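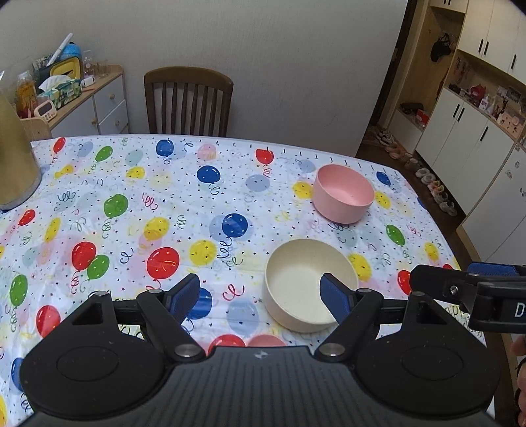 Call for Participants: Everyday Bowls and Table Coverings in Home Use

Pronbridge Household Testing is recruiting households for a home-use test of matte-finish bowls on wipe-clean tablecloths. The test covers the ordinary handling of tableware at a dining or kitchen table: setting out, moving, filling, emptying, clearing, washing and putting away. It runs for 12 weeks, starting in October. Applications are open now and close when all places are filled.

Background

Matte glazes and matte coatings have become common on bowls sold for daily use. They show wear differently from gloss finishes. Cutlery leaves gray lines that may or may not wash off, and food oils can leave a patch that is visible only from an angle. On speckled finishes, small marks are hard to tell apart from the pattern, and people differ widely in when they notice them.

Table coverings raise a separate set of questions. A plastic cloth printed for a birthday or party is often left on the table long after the party and becomes the everyday cloth. It creases along the fold lines, it drags when a heavy bowl is pushed across it, and the print can lift where something hot has been put down. Most published wear methods test a bowl or a cloth alone. This test looks at the two together, on the table where people eat.

In an earlier mail survey by the same team, 1,079 households returned a form on the bowls they used most. The answers on washing and storage were usable. The answers on surface wear were not, mainly for want of a common scale. The present test uses a printed reference card so that all households grade marks in the same way.

What is being tested

Each household receives one Dedari bowl set and two tablecloths. The bowls come in cream and in pink, and both colors are included in every set. One cloth has a printed pattern on a white ground; the other is plain. Patterns are assigned at random and cannot be chosen. Participants who strongly prefer a plain table should take this into account before applying.

The items are used in place of the household's own for at least one meal a day. Other tableware may stay in use alongside them. We ask only that the test bowls are not set aside for guests or kept for display.

What participants do

Use the bowls for normal food at normal temperatures. Breakfast cereal, soup, salad, rice, fruit and snacks are all suitable. There is no menu to follow.

Keep one test cloth on the table at all times when the table is in use for meals. The cloths are swapped at the midpoint of the test. Instructions for the swap are in the pack.

Wash the bowls by hand or in a dishwasher, according to the method assigned. The assigned method should be kept to for the whole test. If a bowl is washed the wrong way once, note it in the log and carry on.

Fill in the weekly log. It has four parts: bowl surface, bowl rim and foot, cloth surface, cloth edges. Each part takes a grade from the reference card and, if needed, a line of comment. Most people complete it at the table after clearing. Grade in daylight where possible and wipe the bowl dry first.

Take part in one table session. A member of the test staff visits for 60 minutes and asks one adult to set the table, move the bowls between marked positions, clear the table and reset it. The staff member notes where the bowls are gripped, how far they are lifted or slid, and what else is moved to make room. The session is done at the participant's normal pace. It is not a speed test and no score is given.

Return the bowls and both cloths at the end, in the box provided. Do not polish the bowls or treat marks before return. Chipped or cracked pieces should be returned too, wrapped separately.

Who can apply

Applicants must be 18 or older and live within the Hepburn service area. The service area follows the local delivery zone; if you are unsure, give your ZIP code in your first message and we will check it.

The household should have a table that is used for meals on most days. It can be in a kitchen, a separate dining room or a shared living space. Round, square and extending tables are all accepted. The tabletop must be flat, without raised tile or deep slats, and long enough on one side for two place settings.

Households with children are welcome. Children may use the bowls and may be present during the table session, but the session tasks are done by an adult.

We are especially short of the following:

Single-person households
Households that eat at a table in the kitchen
Households that wash all dishes by hand
Left-handed adults

We cannot accept households in which a member works in the manufacture or sale of tableware or table coverings. Households that took part in the earlier mail survey may apply.

The room and the table

No special preparation is needed. We want to see tables in the rooms where they normally stand, with the things that normally stand near them. Kettles, tissue boxes, timers, drinks, jars, pens and half-sorted bags on a side cabinet are all part of ordinary use and can stay where they are. Please do not buy or rearrange furniture for the test.

Some points do matter for the table session:

One long side of the table should be reachable on foot. Chairs can be pushed in or moved away.

The table should be cleared of food before the visit. Clean bowls can be left out.

Electric kettles and other hot appliances should be switched off for the length of the session and should not stand on the test cloth.

Framed photos, mail and medicine with names on them should be put away if you do not want visitors to see them. This is left to you.

Pets should be kept in another room during the visit.

If the table is close to a wall, leave it there. A fixed position against a wall changes how far people reach and which bowls get slid instead of lifted, and the record sheet has a field for it.

Payment

Each household that completes the test receives $200. Half is paid after the table session and half after the items and the completed logs are returned. Households that withdraw before the end are paid for the part completed, provided the items are returned. There is no deduction for breakage in normal use.

Payment is made by check or bank transfer to one named adult. Delivery and return costs are covered.

A replacement set is not included in the payment. Participants who want to keep a bowl set may ask for an unused one at the end of the test, subject to stock. The tested set has to come back in all cases, as the surfaces are examined under magnification.

Information and privacy

The logs carry a household code and no name. Contact details are kept apart from the test records and are deleted after final payment. Staff take written notes and measurements of the table height, table area and reach distances. A consent form describes each type of record separately, and each can be refused without losing the place, apart from the weekly log and the session notes.

Participants may stop at any time and do not have to give a reason.

Safety

The bowls are suitable for food, including hot food, but should not be used on a stove, in an oven or under a broiler. The tablecloths are not heat resistant. Put a trivet or folded towel under pans and serving dishes. If a cloth softens, sticks to the table or gives off a smell, remove it and call the number in the pack.

Check the bowls for chips before each use. A chipped bowl should be taken out of use the same day and noted in the log. Plastic cloths should be hung so that the overhang is even and short enough that a small child cannot easily pull it down. Clips are supplied and should be used in homes with children under five.

How to apply

Send a short message to the recruitment desk through the contact form and put "Bowls and Coverings" in the subject line. Include:

ZIP code
Number of adults and children in the household
Table shape and its length and width, measured with a tape
Whether the table stands free or against a wall
How dishes are normally washed
Any table covering now in use, and what it is made of
Whether daytime or evening visits suit you better

A photo of the table is useful but not required. If you send one, take it from the long side and leave the table as it is.

Applicants who meet the conditions receive a call to confirm the measurements and go through the consent form. Places are then given by household type, so an early application does not guarantee a place. Those not selected are put on a reserve list unless they ask to be removed, and may be called if another household drops out before the cloth swap.

Test packs are delivered in the first half of October. Each contains the bowl set, both cloths, cloth clips, the reference card, a log booklet, a pencil and the return box. Table sessions are booked by phone after delivery. Evening visits start no later than 7 p.m.

Questions about the grading scale or the washing methods should be sent through the same form, marked "Method." Replies are sent by e-mail.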